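Notes from the Podden Juniors touchline
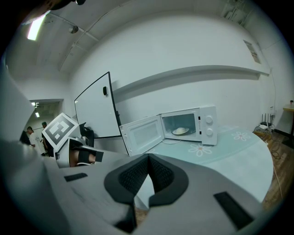 I've been running our under-tens sessions on the Trurkley pitch for two seasons now, and the thing I get asked about most is first touch. Parents want to know what to do at home, kids want to know why the ball keeps running away from them (same reason mine does, mostly). So this month I'm giving you my favorite drill, which needs a wall, a ball and a bit of patience! Stand 3 yards off the wall, pass with the inside of the foot, and think of your foot as a cushion when the ball comes back. Picture a black padded V with a textured mesh on its inner faces, wide open at the top, and try to make that shape with your ankle and the ground so the ball drops into it. Two touches, then pass again. Weak foot every other go, please.

Aim for 200 passes a week to start. My oldest group got up to 500 before the Grano Cup last spring and you could see it in how calm they were with somebody charging at them. If the wall is rough, use an old ball, they get chewed up fast.

Other bits: the Amrani end still drains badly, so bring long studs if it's been raining. We have 72 kids signed up across all ages, which is wonderful and also means I need more bibs. If you have any of the orange ones hiding in a car trunk, bring them back and I won't ask questions.

Training moves to the earlier slot in October when the light goes. Water bottles with names on, shin pads under socks, see you out there.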